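Notas para la charla — elecciones locales en Evdale

Empezar sin diapositiva. Saludar, dar las gracias a Nusrat Khokhar por la invitación y confesar que vengo con la voz regular.

A ver, lo de las listas. Cuando Jean Laing anunció en abril que dejaba el grupo municipal y se presentaba por Dreston Norte con otras siglas, en la redacción nos pasamos la tarde al teléfono. ¡Veinte años en el mismo partido! Y lo comunicó con una nota de siete líneas (leerla si vamos bien de tiempo, la llevo en la carpeta azul).

Preguntar a la sala: ¿quién ha votado alguna vez a la persona y no a las siglas? Esperar a que levanten la mano, no correr.

Luego, los números. Laing ganó la última vez por 169 votos, en un distrito donde votaron 1387 personas. Con ese margen, que se lleve consigo a unas cuantas familias del barrio de Baxter ya cambia el reparto. Yo creo que su antiguo partido lo sabe, y por eso ha tardado tanto en poner candidato.
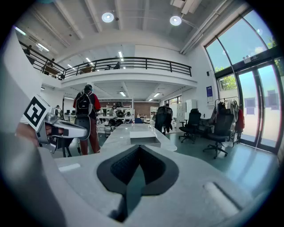

Y claro, el candidato que han puesto viene de fuera. No digo que sea malo —lo entrevisté y me cayó bien—, pero me habló del mercado de la calle Ellen como si siguiera abierto. Contar esto despacio, que tiene su gracia y en Dreston lo van a entender.

Ojo: no decir quién creo que va a ganar. Si insisten, contestar que en Evdale me he equivocado ya dos veces y que pregunten a Nusrat, que lleva las encuestas.

Última parte: cómo se inscribe uno para votar por correo. El plazo está en la hoja que reparten a la entrada. Turno de preguntas hasta las 20:00, hay que dejar la sala a esa hora.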